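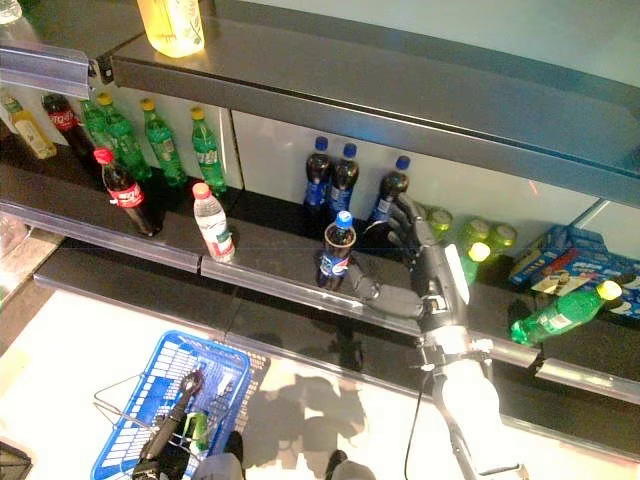 Sixty takes before lunch

Trokholm, a shop floor with no shoppers. Soft drinks, cookies, a blue basket on the floor. I've come in December to watch people teach a machine to buy groceries, and the first thing I learn is that it's slow. Really slow. Ngozi Akpan runs the sessions for Wirkevdale and she has a cold and a stopwatch.

Reach, close, lift, lower, let go. That's one take. Then put it all back and go again, but not quite the same, a bottle turned, a can pushed deeper, something lying on its side. The model (they call it Hevivow) learns from the takes, good ones and bad ones both. Target is 295 for this aisle. By noon they have 60.

"People want to see the clever part," Akpan says. "This is the clever part. It's just boring."

Bottles are the easy bit, she says. Cap, neck, body, the fingers have somewhere to go. Cans less so. Short, slick, and they like to huddle. Anything lying down is its own chapter, and the crew log it under a seperate label so the model gets enough of them.

The basket

Putting things down is where the hours go. Everyone assumes the shelf is hard and the basket is easy, drop it in, done. Wirkevdale threw out almost 40 takes last month over the basket alone. Handles mostly. Thin wire, and when they stand up across the middle like that, the two hands have to work in around them and around each other, with the groceries already in there taking up room. A person does it without looking. Akpan wants it in the data, every awkward version, so she won't let anyone fold the handles flat first. 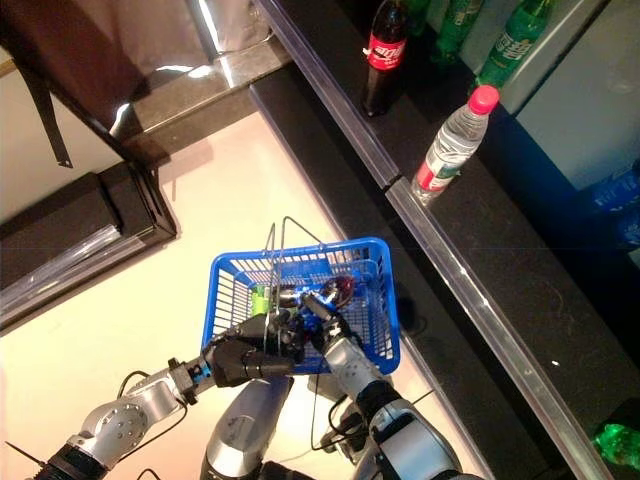 Then labeling, a whole other job. Every take gets cut into steps, each step gets a plain sentence, and a second person checks it. Bashir, the in-house tool for this, is ugly and quick. I watched a tray of takes go through, "right hand moves toward the blue and white item, left hand over the near corner," that sort of thing, and two labelers argued over the word toward for 11 minutes. Akpan let them. If the sentence is sloppy the model learns sloppy, she says, then blows her nose and goes to reset teh shelf.

Afternoon. Lights the same, shelf slightly different. Take 61.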